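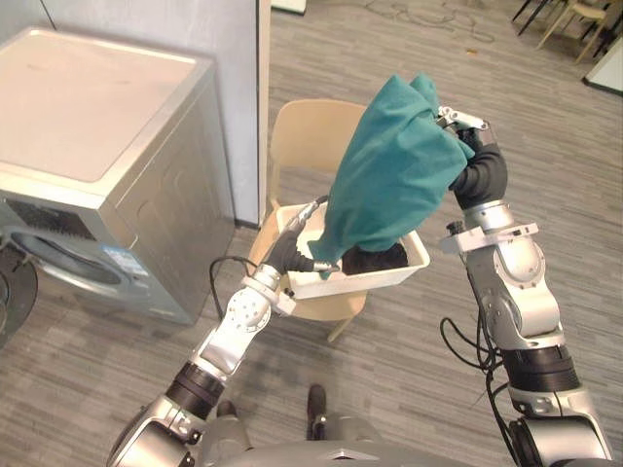
Left gripper on the basket rim, right one holding the green cloth over it.

Ticket: cloth placement scores drop when left arm holds the basket
Opened by Onni Riihimäki, 08/10/2022
2 min read

Hi Santeri, me again! I reran the laundry policy on the Plulten split (3,362 training clips, same as yours) and the two-arm trials still come out worse than the one-arm ones. I did 30 trials and the green cloth mask kept dropping out whenever a fold hung past the basket rim.

Tried so far: new wrist calibration, no change. Slower right arm, a tiny bit better. Swapped in the September checkpoint – much worse, so I put it back.

Reply from Santeri Mustonen: Check your release label! Mine was firing at first contact with the basket, so 823 clips got tagged as placed way too early. I relabelled on gripper opening and retrained overnight.

Onni: Oh, that's the one, mine has the same labels. Retraining now, leaving this open.

Related tickets
Kirgate: depth dropouts on dark fabric
Fekell: left wrist drift after restart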